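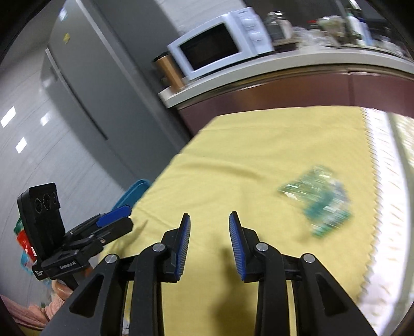

Minutes of the Kershaw House residents' meeting, December 18, 2023. Present: Sandra Horrocks (chair), Aroha Cosgrove, Umut Taşdemir, Jade Pearce. Apologies: Brenda Pilkington. The October minutes were agreed with one spelling corrected. Sandra went through the shared kitchen. The yellow cloth with the zigzag edge stays on the table, and anyone doing electronics there, circuit boards included, is to put a tray down first. The microwave stays on the white countertop. Jars and bottles to the right of it need names on them by the next meeting.

Repair evening. Umut reported that the Zeralside evening raised £200. Jade asked for £70 of this to go on solder and spare fuses. Agreed.

Flooring. Aroha has a quote of £465 from Flelden for the hallway. Sandra thought it high. Aroha to ask the Juvetcombe firm for a second price.

Bins. Still being left out overnight. Jade to put up a new rota.

Any other business. Umut has a spare kettle if anyone wants it. Brenda's key to be returned to Sandra.

Next meeting to be arranged by email.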